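Apr 16, 2018

Notebook, welcome afternoons for newly arrived families, museum education workshop

I write this one a little longer than usual, because Jenő was away and asked me what he missed.

The second afternoon with the families from the Durura house is done. We used the small print room and the long corridor beside it. The theme was "doors and windows", taken from the Lü collection, the one with the harbour drawings and the interiors. Weidong Mao led the talk in front of the works and I did the table part.

**In front of the works**

Weidong stopped at only 2 drawings. In January we did seven, and people were tired before they had touched any paper. I was afraid that two would be too few, but the talk at the first one was so long that we had to cut the second. It is the drawing of the kitchen with the half-open shutter. A grandmother said the shutter is closed the wrong way for the afternoon sun, and then everybody had an opinion about shutters. The interpreter could not follow all of it, and she told us later that she stopped trying and simply listened.

Wall labels: still too high for the children, and the translated sheets have too small letters. I asked for 14 point and received 11 again. To be repeated to the print office, in writing this time.

**Printing part**

Foam plates, water-based ink, hand pressure with the spoon. No press, the press room was locked for the floor repair.

- Ink: Zesten black, the old tin. It has become thick at the bottom. I mixed in a few drops of the extender and it rolled well after that, but the first prints were grey and spotted.
- Rollers: the soft ones. The hard rubber ones leave a line at the edge of the foam.
- Paper: the cream paper from the Starkero packet, cut to 300 mm on the long side. It takes the ink well without damping. The white copy paper curls, do not use it again even for tests.
- Pencils for drawing into the foam must be blunt. The sharp ones tear it, and then the ink collects in the torn place.

I explained the mirror problem (letters come out reversed) only after the drawing was started, which was my mistake. Several people wrote their names on the plates. One father, who writes in Arabic, wanted to make his again, and he did it very neatly against the window glass, first on thin paper and then turned over. I would like to teach it in this way from now on. It is better than my explanation with the stamp.

The drying line was too short again. We put prints on the floor along the corridor wall and had to walk around them with the tea trolley.
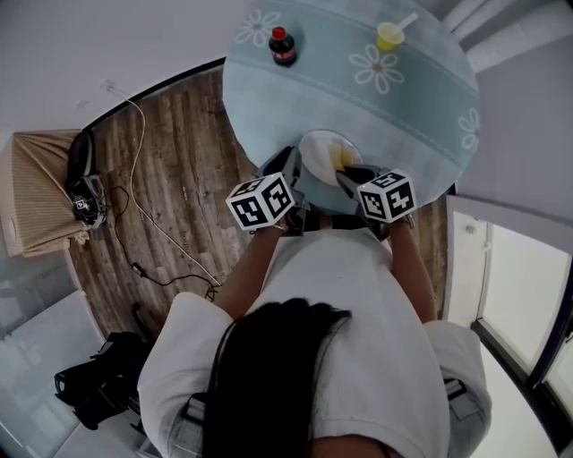 After the break we looked at all the prints together. I had planned to let every family choose one for the display board, but it was difficult for them to choose and a bit uncomfortable, like a competition. Weidong suggested that we hang everything that people wanted to leave and let them take the rest home. So we did. The board is now very full and not straight.

**Materials left**

The Starkero paper: 64 sheets after cutting. Enough for one more afternoon, if I cut them more carefully. Foam is finished. The new order with foam, extender and two spoons comes to 394, delivery included, and I have put the paper with it on Jenő's desk for signing.

**For next time**

- Jenő Győri to ask if we can have the press room, also without the press, only for the sink. Washing rollers in the staff kitchen is not popular.
- Show the mirror trick at the beginning, with the window.
- Start with the kitchen drawing again. Leave the harbour for those who want to walk there themselves.
- Ask the interpreter to come a little earlier, so that she can see the works before the group. She asked for this herself.
- Somebody left a green child's scarf, it is in the top drawer with the aprons.

Open question, for me and Weidong: do we say the artist's name and dates at the start? We forgot to, and the talk was livelier than in January. But one of the older boys asked at the end who made the drawings, and he looked surprised that we had not told him. Maybe in the middle, when the first opinions are already out. I will try it with the next group and write down how it went.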